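Teaching a gripper to put a shuttlecock in a bin

10 January 2019 – by the Zarkeston Robotics Club

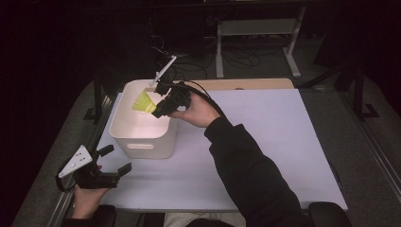 The sorting task is the first one our new members learn, and you can finish it in one club evening. You need the two hand-held grippers, a flat board, a bin and some small objects. Choose objects with one hard part and one soft part. With a shuttlecock, close the fingers on the cork end and let the skirt point down over the mouth of the bin, so the feathers are not crushed.

1. Sit close to the table and put the bin where both hands can reach it easily.

2. Start the recording and wait 2 seconds with both grippers still.

3. Pick up the object slowly. Let the cable pass over your hand, and check that it does not pull.

4. Stop above the bin, then open the fingers. Do not throw – the software reads a throw as a mistake.

5. Bring the gripper back low to the board and stop the recording.

Repeat this 20 times. After every 5 recordings, move the bin a little. At Skinton last February we had 49 good recordings, but the bin was always in the same place, and the robot learned only that place.

Filed under: Club Projects, Beginners

Related:
Printing new fingers for your gripper
Notes from the Figueroa student cup
How to label recordings in Flaveteo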